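Lining a drawer for the kids' cups – felt or fleece?

edlow60
Moving all the plastic cups and tubs into a low drawer so the little ones can help themselves. I've got a piece of soft grey stuff left over from another job and wondered about using it as a liner. Anyone done this? Do you store yours upside down?

Rankin_T
Upside down, always. Crumbs get in otherwise. But I wouldn't use anything soft, it holds damp. I bought a rubbery mat, cut it to 600 x 362 and it's been fine since August.

edlow60
Ooh, hadn't thought about damp. I do like how quiet the soft stuff is though – our drawer sounds like a skip when it shuts! Had a little try on the grey last night with one of the blue ones.

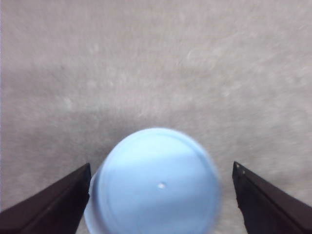 Blue on the grey, April 16, 2022

Quite taken with the colour, I must say. It's the pale blue I'd go for if I were buying the whole lot again.

hestix
Lovely blue. Is that white dot a mark in the plastic or just fluff?

edlow60
No idea, will have a look when I'm next in the kitchen!

Euan Pringle
Disagree with Rankin. Dry them properly first and a soft liner is no bother at all. Mine goes through the wash with the tea towels.

Rankin_T
"Dry them properly" – you've clearly not met my children, Euan.

skender50
Could you cut two bits and swap them over? One in the drawer, one in the wash.

edlow60
Might just do that. There's enough left for two if I'm careful with the scissors.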